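Mesa plegable Batholm: mi opinión después de todo un invierno

Llevaba tiempo queriendo una mesa para el cuarto pequeño, ese que en casa llamamos "el despacho" aunque allí se plancha, se envuelven regalos y se meriendan galletas, y al final me decidí por la Batholm en marzo, después de darle muchas vueltas (demasiadas, según mi marido). La pedí por la web de Clolia y llegó en una sola caja, bien protegida, con las patas aparte y una bolsita con los tornillos.

El montaje lo hicimos entre dos personas y os recomiendo que hagáis lo mismo. Sola se puede, supongo, pero hay un momento en que toca sujetar el travesaño mientras aprietas por debajo y ahí se agradecen unas manos más. Las instrucciones son solo dibujos y el paso 4 está mal explicado: parece que la bisagra va hacia dentro y va hacia fuera. Nos tocó desmontar y volver a empezar, ¡con lo bien que íbamos!

Mide 80 cm de fondo, que para mí era lo importante, porque la anterior era tan estrecha que el portátil y la taza de café andaban siempre a empujones. Me costó 97 euros con el envío incluido. Las hay más baratas, claro, pero mi vecino Santosh Grewal compró una de la marca Rumenside por bastante menos y baila cada vez que escribe, el pobre ya le ha puesto cartones debajo de las patas. 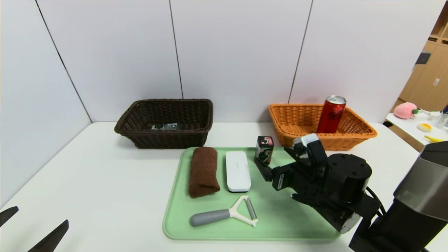

De limpieza, muy bien. Paso un paño húmedo con una gota de jabón y listo, aunque el rotulador de mi hija me hizo sudar un poco y tuve que insistir con alcohol. Lo que menos me gusta es el cierre de las patas, que va durísimo y pellizca si te despistas. También habría agradecido unos tacos de fieltro, que compré después por mi cuenta.

Le pongo un 4 sobre 5 y la volvería a comprar. Si alguien la tiene desde hace más tiempo, que me cuente qué tal aguantan las bisagras, por favor.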